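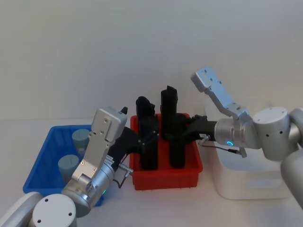 Both arms of the Mamani cell at work in the red bin.

Skurner has opened orders for Mamani, a two-arm sorting cell sold as a bench kit for small parts rooms and packing stations. The kit ships with both arms, parallel grippers, wrist brackets and the controller. Bins and table are left to the buyer.

The cell runs on Trukgate, Skurner's own control software, which assigns each item to one arm and plans the second arm's path around it. Setup takes 8 hours according to the manual – most of it spent on calibration and on teaching bin positions. Any open-topped bin with a rim lower than the wrist can be used.

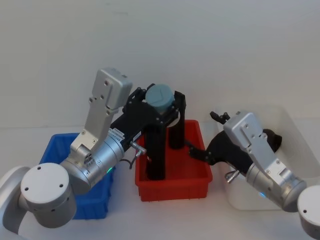 Left gripper over the center bin, with a blue-gray item held near the top of the gripper.

"Two arms over one bin is where most kits slow down," said product engineer Yeison Ccori. "We spent 17 months on the planner and left the hardware mostly alone." Ccori said the grippers suit rigid items such as cans and canisters. Soft bags and flat cards are not supported in this release.

Parts distributor Wurngate has had four cells on trial since March. Octavio Tello, who manages its packing floor, said changeover between bin layouts was quick, but he would like a clearer error log. "When a pick is dropped you get a code and have to look it up," he said.
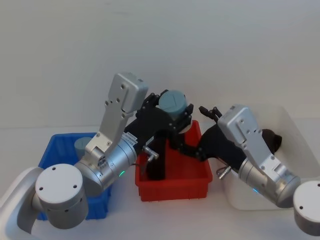

The left arm holds a cylinder above the red bin; the right gripper is open.

Skurner plans to add plain-text error messages in the next Trukgate update. The service plan covers remote support and one gripper replacement a year – arm repairs are billed separately. Delivery is quoted at eight weeks.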